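Home » Equipment » Kitchen and Break Area » Fimau Counter Arm Package

Fimau Counter Arm Package
Item no. 408
Sold and serviced by Brekon

The Fimau package puts a robot arm on a staff kitchen counter and gives it the small jobs that come back every day: moving food containers, putting lids and boxes where they belong, clearing the stretch of counter next to the sink. It is meant for workplaces with a shared kitchen and no kitchen staff, where the clearing up is now done by whoever gets annoyed first.

What is in the package
Franka Emika arm with two-finger gripper
Control computer and cables
Fimau task software, one license per arm
Setup visit and staff training, 3 hours on site
Printed quick guide for the kitchen wall

What it does
The arm picks up and sets down one item at a time. Your staff choose the items during setup and show the arm where each one goes. Plastic and glass food containers, sponges, empty mugs and light bowls are the usual starting list. New items can be added later by anyone who has had the training.

What it does not do
It does not wash dishes by hand, lift full pots or handle knives. It does not open a container to see what is inside. Food left in the sink is still a job for a person.

What changes for your people
Most sites that take the package already have a cleaning rota. Keep it, but expect to rewrite it. The daily clearing round gets shorter and a new task appears: somebody has to start the arm, stay within reach of the stop button while it runs, and put right anything it has set down badly. We recommend training at least two people per shift so the job does not land on one person by default.

Staff should be told before delivery what the arm is for and whose hours it affects. At our Cortés site the evening cleaners were brought in at the planning stage and chose the item list themselves. They took mugs off it after the first month and added lunch boxes. Their hours stayed the same, and the time saved went to the floors and the cold room.

People will want to make coffee while the arm is working. They should wait or stop it first. Agree on set running times and post them. Mid-morning and after 3 p.m. work well in most offices.

Space and power
One standard wall outlet
A firm counter or stand for the arm base
Clear floor on the side where the operator stands
Cables kept away from the sink

Window blinds should be left in the same position from day to day where possible. Strong changes in light can slow the arm down when it is looking for clear or shiny items.

Service
Remote support is included for 30 days after setup. After that, service is by yearly plan. Gripper fingers are wear parts and can be ordered separately. For moves to another kitchen, call before unplugging anything; the positions have to be taught again.

Price
Setup and training: 2,754
Arm and software: on request
Rental is available through our Fistberg office.
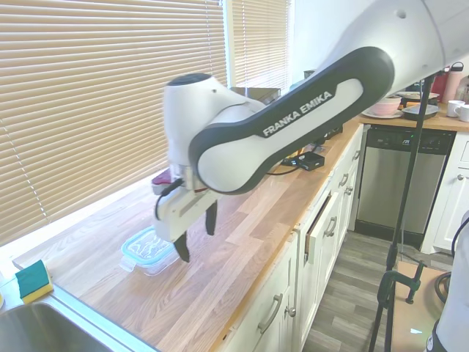 Customer comments (1)

Benedek Pap
We have had ours since May. The two people trained at the start were both on mornings, so the afternoon crew went back to doing everything by hand and were not happy about it. Got two more trained and it settled down. I would ask for a second training visit in the quote. Also, put the running times on the door and not just by the counter, people read the door.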